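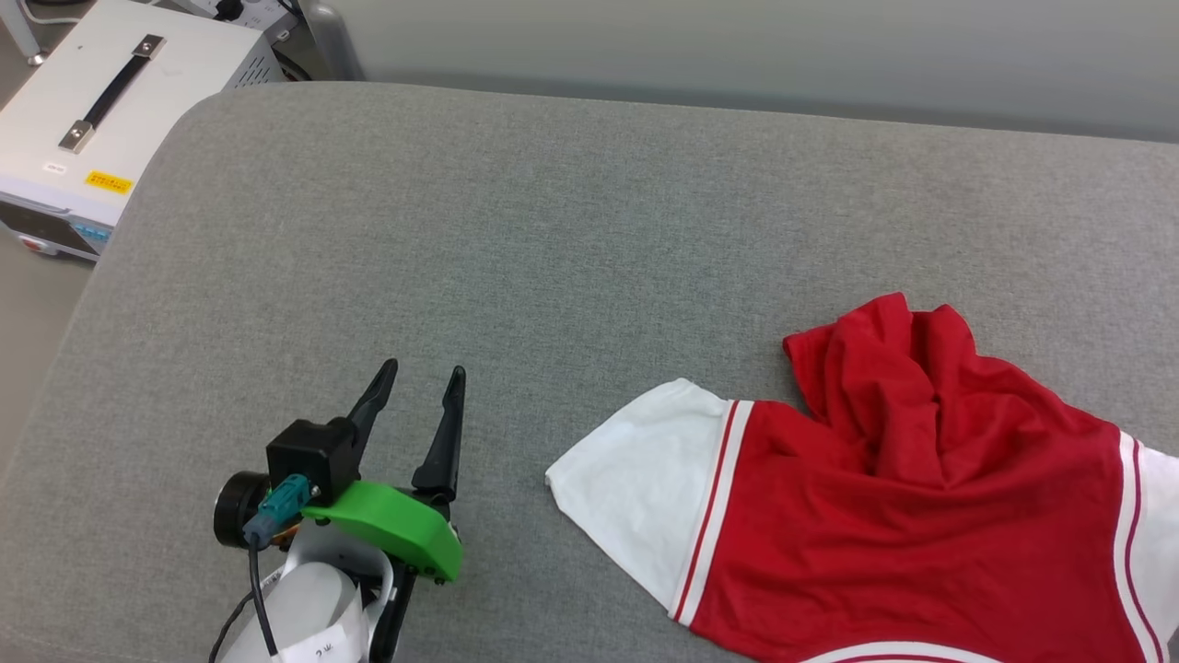 **Figure 5.** Gray woven upholstery, likely a seat, with faint lighter speckles.

## 4.2 Fabric Choice and Reported Comfort in Shared Waiting Areas

The survey returned 389 usable forms, of which 232 came from the Stundby clinic and the remainder from the Tradcombe library annex. Both sites furnish their public areas with padded benches, and both had replaced vinyl covers with woven cloth before the study began. Respondents were asked to rate the seat on firmness, warmth, surface feel, and apparent cleanliness, using a scale that ran from 1 to 5. They were also invited to write a comment in their own words.

Surface feel drew the widest spread of answers. Older visitors at Stundby tended to prefer the woven cloth to the vinyl they remembered, and several wrote that it was easier to sit still on for a long wait. Visitors to the library annex, whose stays were usually shorter, gave surface feel less weight and commented more often on seat height. Albers reported a similar split in her earlier work on railway lounges, although her sample included only seats with armrests.

Apparent cleanliness proved harder to interpret. A plain, light cloth shows a spill at once, while a speckled or mixed weave of the kind shown in Figure 5 may hide small marks from a casual observer. Respondents who sat on mixed weaves gave higher cleanliness ratings at both sites. The cleaning logs, however, showed the same schedule for all benches, and the inspection scores did not differ by weave. We therefore treat the rating as a measure of what visitors noticed, and we make no claim from it about hygiene. Readers concerned with hygiene are referred to the laboratory tests in Section 5.

Color was not varied in a controlled way. The Stundby benches were covered in gray and dark green, and the Tradcombe benches in gray only. Comments about color were few and often concerned the room as a whole, including the walls and the lighting. One respondent asked for "something more cheerful near the children's corner," and another asked that nothing be changed. Pritchard has argued that visitors judge a seat together with the wall behind it, and our comments are consistent with that view, but the design of the present survey cannot test it.

Wear was recorded by hand in November, after the forms had been collected. Two raters examined the front edge, the center, and the back seam of each bench and graded each area separately. The front edge received the poorest grades at both sites. This agrees with the guidance in the Haberkorn fitting manual, which recommends a double layer of padding at that point. The two raters disagreed most often about the center of the seat, where pilling was light and depended on the angle of view. Their grades were averaged without further adjustment.

Three limits should be noted. The sites were chosen for ease of access, the forms were offered in English only, and visitors who remained standing were not asked to take part. The last of these may matter most at Stundby, where the benches were often full in the morning.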